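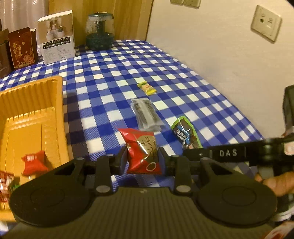 First local bracket: do I need to bring my own controller?

Hi all, I've signed up for the Urkurdale fighting game night in February, my first one ever, and I'm a bundle of nerves! I've only played Tomoana online (stuck at 1,000 points, be kind). Do they lend out controllers, and is it best of 3 the whole way through?
-- Baoshan Shen

2 answers

Bring your own if you can, and a long cable. There are usually a couple of spares at the desk but the sticks wobble something awful. Pools are best of 3, and the top 4 play longer sets. Unpair anything wireless before you leave your seat -- please! -- or you'll pause some poor soul's match. And do say hello, we're a friendly lot and we were all new once.

my Zarkico pad worked fine there last year, no idea about other brands sorry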